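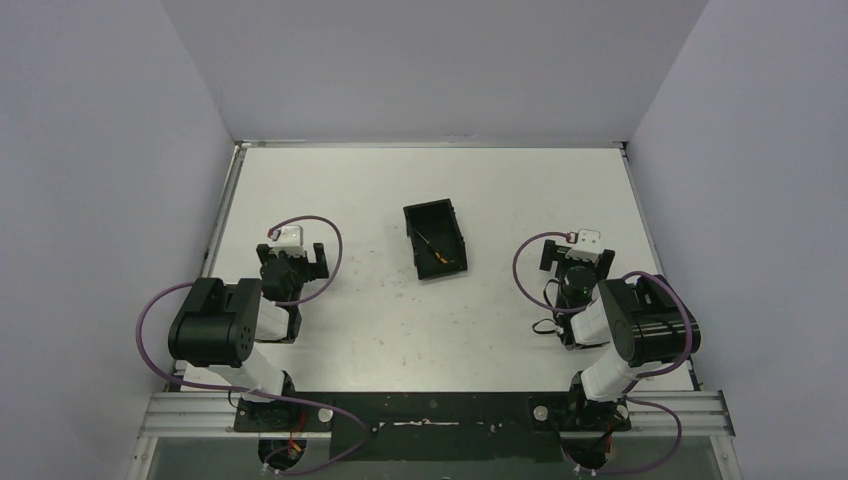 Demonstration collection (robotics)

Demonstration collection is the practice of recording a robot while a person directs it through a task, so that the recordings can later be used to train a control system. The trained system, usually called a policy, takes in camera pictures and joint positions and gives out movements. A single recording from start to finish is known as an episode, and a group of episodes covering one task is known as a set.

Equipment

Tabletop work is often done with two arms fixed to the same edge of a bench, which allows one gripper to steady an object while the other acts on it. Small cameras may be carried on the grippers, where they move with the jaws and give a close view of the object. A further camera is commonly fixed beside or above the bench. Plain, pale walls are preferred by many laboratories, as they keep passing people and changes in the room out of the recordings.

Objects are frequently presented in a shallow tray. A dark tray on a white table is easily told apart from its surroundings, and its sides stop thin items from rolling away. Sticks, pens and lengths of wire are regarded as difficult, as a small error in the angle of the jaws is enough to miss them.

Procedure

The operator moves a pair of hand-held or bench-mounted controls, and the arms follow. Before each episode the tray and its contents are placed afresh. The position and angle are varied on purpose, within limits written down beforehand. Episodes in which the object is dropped are either discarded or kept under a separate label, according to the aims of the set.

The Faltstead set

The Faltstead set was gathered in Chiba under the direction of Noboru Nakajima and was issued on 17 Oct 2020. It contains 1,235 episodes of two-armed tray work, recorded by 4 operators. A first version, circulated in June of the same year, had used a single tray position throughout. Policies trained on it performed poorly once the tray was turned, and the whole of that version was withdrawn.

A review by Chia-jung Au found that 91 episodes in the later set had gripper pictures running slightly behind the joint readings. These were corrected in the second issue. Au also recommended that wear and marks on the table be left as they were during collection, on the grounds that a policy trained only on a spotless surface may respond badly to a scuffed one.

Storage

Pictures and joint readings are stored together under a shared clock. The Gundik layout, used for the Faltstead set, keeps each episode in its own folder with a short text note giving the operator, the object and the outcome. The older Osa layout joined all episodes into one file and is now seldom used for new work.

See also

Imitation learning
Remote operation
Gripper
Camera calibration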